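Lallari on an old phone — worth keeping or go back to stock?
Mobile Systems > Alternative builds

tinroof_pete
So I finally put Lallari on my old Bostura over the weekend and I've got mixed feelings. The install itself was easy (maybe 19 minutes, and most of that was me hunting for the right cable) and the home screen is lovely and quick. But the app store is so thin! It says 1,576 apps and I swear half of them are flashlights and unit converters. My bank isn't there, my bus app isn't there. Is anyone using this as their only phone?

mossybanks
I am, since January. You get used to it. I do my banking in the browser and pinned it to the home screen, works fine. Battery is the big win for me, I get up to 2 days if I'm not on video calls.

Charalambos Balaskas
Which build are you on, Pete? The one on the Drindton mirror is old and the store list in it doesn't refresh properly. Get the one from the main page and then clear the store cache.

tinroof_pete
Ha, it was the Drindton one. OK, grabbing the other now. I'm doing all this from bed with the laptop on my knees so bear with me.

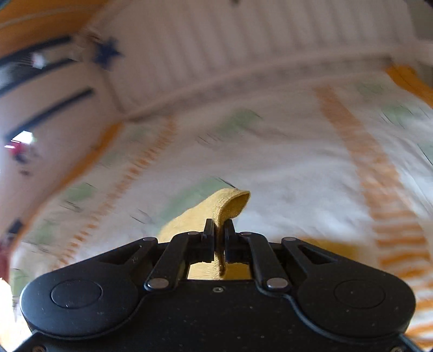 Right, new build is on and the store does look different, there's a transit section I didn't have before. Still no bank. And now the keyboard has gone back to the default layout and forgotten all my words, is that normal?

Charalambos Balaskas
Yes, the dictionary gets wiped on a full install. Next time use the update option and it'll leave it alone.

quillfeather
I'll be the grump. I ran Lallari for most of a winter and went back. Web apps are fine until you've got no signal, and then you're standing at the station looking at a blank page. Everyone says "just use the browser" and to me that means the system isn't finished.

mossybanks
That's a bit unfair — plenty of them work offline now. My notes and maps both do. It depends who wrote them.

quillfeather
Sure, but I shouldn't have to know who wrote them. My mom wouldn't.

Periklis Panagiotou
Your mom probably isn't flashing phones though! I write small stuff for it (two apps in the store, nothing fancy) and it's the most fun I've had in years. No fees, no waiting forever for a review, just plain web code. My packing list app has 800 users and some of them send me really kind emails. 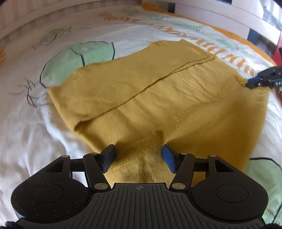
What I would like is a proper camera API, the one we've got drops out when you rotate the phone. I filed a bug and so did a few others.

tinroof_pete
Oh, I've seen that one! Thought my phone was dying. Periklis, does the packing app sync with anything?

Periklis Panagiotou
Only export to a file for now. Sync is on my list.

dell_on_wheels
Has anybody tried it on a Chuang? I've got one in a drawer with a cracked corner and I'd love to give it something to do.

Charalambos Balaskas
It boots and wifi works, but the last time I tried I had no sound on calls. Fine as a music player. Back up your modem settings first, they're a pain to get back.

quillfeather
A phone with no sound on calls. I rest my case.

mossybanks
It's an unsupported model, come on.

tinroof_pete
I'm going to stick with it until my contract is up and keep the old stock image on a card in case. Dell, let us know how the Chuang goes, and which build you used.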